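Two-arm sorting project: arms keep fighting over soft packets
Asked in Clubs and Student Projects
Tags: two-arm, grippers, teleoperation, sorting

I help with the robotics club at Wadville and we've got stuck on our project for the February open evening. We have two arms facing each other over a wooden table. The task is to clear a mixed lot of kitchen things and snack packets: packets go in a bin, spoons go on a tray. The students drive both arms by hand to record runs, then we train on those and see how it does on its own.

Spoons and bowls are fine now. The trouble is packets. When an item starts on the left and the bin is nearer the right arm, the students pass it across in the middle. With a stiff box that works most of the time. With a thin plastic packet one gripper lets go too early, or both hold on and pull, and the packet folds up or shoots off sideways. On its own the system is worse. It gets both grippers to the middle and then hovers. 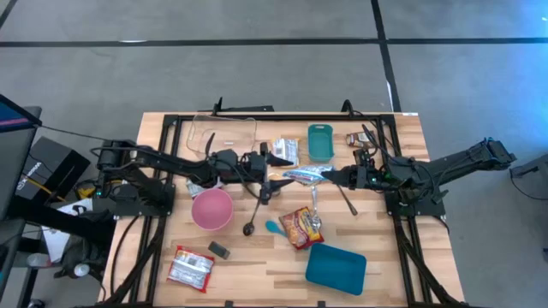 We have 16 students taking turns and they all do the pass a bit differently. Some bring the packet in flat, some let it hang. One group had a rule that the left arm always gives and the right arm always takes, the others didn't bother.

Things we've tried: slower speed limit, new rubber on the fingers (made the spoons better, no change for packets), and moving the bin back a few centimetres. We've got 1445 recorded runs, but that's everything, and I don't know how many have a pass in them. Control software is Lodhi, the version the school got last year.

Do we need more runs, or different ones? And is there a way to get a clean release without buying force sensors? We have no money left for this term.

Zewditu Kumsa

2 answers

Answer from Tirta Setiawan (accepted)

Different ones. I'd stop recording until you have one agreed way of doing the pass. If half your drivers hang the packet and half bring it flat, the model sees two answers to the same situation and ends up somewhere between them. Your hovering sounds like that to me, though I can't be sure without seeing the runs.

What we settled on with our year group:

Giver holds the packet by a top corner and lets it hang. Don't grip the middle, there's nothing left for the other arm to take.

Giver stops completely at a fixed spot. We put a bit of tape on the table so the drivers could line up over it.

Taker comes in from its own side, lower down than the giver, and closes on the other edge.

Both stay still for about a second.

Giver opens, and only then backs off. Straight back the way it came, no lifting. Most of our flying packets came from someone opening and lifting in one movement.

On sensors, you can get a long way with the gripper position. Tell it to close fully and look at where it stops. If it goes all the way shut you've probably missed. It's poor on very thin film because the reading for "holding it" and "empty" are nearly the same, so try folding the empty packets over once before you put them out, or leave something in them.

Then go through the old runs and mark which ones have a pass. It's a boring job but two students did ours over a couple of lunchtimes. Throw out the ones where the packet was dropped and picked up again, at least for the first training. You can put them back later if you want it to learn to recover.

Also check that your two arms are recorded on the same clock. Ours were out by enough that the release looked earlier than it was. I don't know Lodhi so can't tell you where the setting is.

Answer from nesteck_user

Why pass at all? Put a bin on each side. We did that with our Nesteck kit and finished in an afternoon.

Comments on this answer

Zewditu Kumsa: The pass is part of what we said we'd show, so we can't drop it. Might do it for the backup demo though.

nesteck_user: ok fair. Softer pads helped us a bit as well

Comments on the accepted answer

Zewditu Kumsa: Thank you. Checked the clocks first as it was the quickest, and they were fine. We've agreed on left gives, right takes, packet hanging. The students can do it by hand nearly every time now. Haven't retrained yet, still marking the old runs.

Tirta Setiawan: Good. Keep a few runs back that you don't train on.

One of the students wants to call the project Tinder because the arms have to match up. Is there any problem using that on the poster?

Tirta Setiawan: I'd ask the school.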